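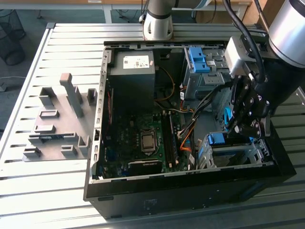

A gripper reaches toward the blue handle of a hard drive bay in an open desktop tower.

Onden says its robot arms can learn to strip old PCs from people, one drive at a time

3 min read

Onden, a small recycling automation firm, says it has taught a pair of robot arms to take hard drives out of used desktop computers by having workers steer them through the job by remote control. The company collected 363 demonstrations over the summer and says the resulting software, called Plenda, will go on trial at the Farnero electronics recycling plant in October.

The pitch is familiar. A person drives the arms, the system records the moves, and a model is trained to copy them. Onden says this saves months of programming for each new case design.

Maybe so, but the numbers it has released are thin. Of the 363 demonstrations, the company kept 151 for training and threw out the rest as too slow or too clumsy. It won't say how many hours of operator time went into the discarded runs. All of the recordings used just 13 models of tower, most of them with drive bays that open with a plastic handle or latch and need no screwdriver.

Farnero's plant gets whatever people drop off. That includes bent cases, missing panels and drives held in with stripped screws. Onden said it has not tested Plenda on damaged machines and plans to add them "as the trial goes on."

Then there is speed. A demonstration took an operator around 3 minutes. A worker at a bench with a screwdriver can beat that on most towers. Onden says the software will get faster than its teachers but gave no figure.

The arms have so far been used only at Onden's own workshop. Phromma, a competing firm that tried a similar setup on laptops, ended its project last year without publishing results. Farnero has not said what it is paying for the trial, or what pull rate Plenda would have to reach for the plant to keep it.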